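Gripper opens by itself halfway through a lift (kitchen counter sim)
Forum: Simulated arms > Faults and fixes

tamsin_torque
Posted 8/2/21
Hello all! I've been having a wonderful time with the Iltstead kitchen pack, but I've hit a nasty fault and would love some ideas. The arm comes down over the stone bowl, closes, lifts – and then the fingers spring open and the bowl drops straight back onto the marble. It did this in 9 runs out of 192. The fork and the phone have never been dropped once!
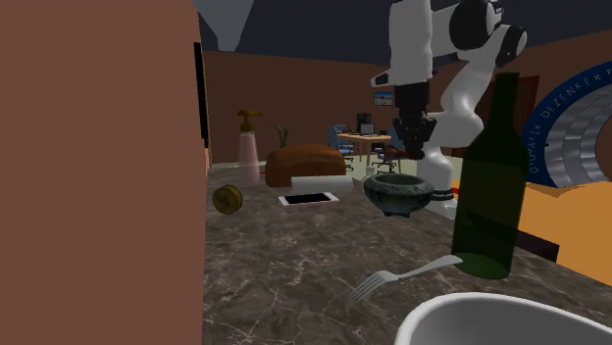

I'm using the Ruson controller with the stock grip settings, and I've changed nothing except the order of the tasks. The log just says "grip released", with no error before it. Has anyone else had this?

pellet_mill
Grip force, I'd bet. That bowl has a thick rim and the stock setting is low. Put it up from 5 to 8 and try again.

oddsocks
I don't agree, sorry. Too little force and the bowl would slide out with the fingers still shut. Hers are opening, so something is telling them to. Have you got the Edomari safety add-on switched on?

tamsin_torque
Yes, it's on! Should it not be?

oddsocks
Leave it on, but look at its contact limit. Mine read the bowl's little feet knocking the counter as a crash, and its answer to a crash is to let go. Lovely add-on otherwise.

pellet_mill
Letting go is a daft answer to a crash though. On a real arm you'd want it to stop and hold.

hordiienko_fan
Depends what it's holding. If it's someone's hand, I want it open! The Hordiienko patch from December lets you pick hold or release for each object.

tamsin_torque
Oh, brilliant. I've set the bowl to hold and left everything else alone. Tried the force at 8 as well, on its own, and it still dropped one, so that's ruled out for me. Starting the full set again tonight and I'll post the log!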